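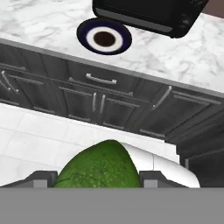
News > Kitchens & Interiors > Materials

Latest | Cabinets | Worktops | Appliances | Trade | Contact

Baveck revises sealing guidance for marble countertops

Countertop supplier Baveck has shortened the recommended resealing interval for its marble range from 12 months to 6. The change applies to honed and polished slabs sold from April and is set out in a new care sheet for installers.

The revision follows absorption tests at the company's Trorholm workshop, where 40 sealed samples were exposed to lemon juice, cooking oil and red wine for 4 hours each. Honed samples showed more staining than polished ones, mainly near cut edges and sink openings.

"The sealer on the face holds up well. The edges get less product at installation and take more wear," said Wouter Dekker, technical manager at Baveck. Installers are now asked to apply a second coat to all exposed edges – including the underside of any overhang – and to leave it to cure overnight.

Sealing does not prevent etching, the dull marks left when acid reacts with the stone. Etched areas on polished marble still have to be repolished.

The care sheet, reference 472, also rules out vinegar-based cleaners. Nele Schouten of fabricator Geerts said the firm will hand out printed copies with every marble order starting Friday. Existing warranties are not affected.

Related items
Flodport adds two shallow sink models
Drawer runners: load ratings compared
Quartz slab prices hold steady
Choosing an edge profile for stone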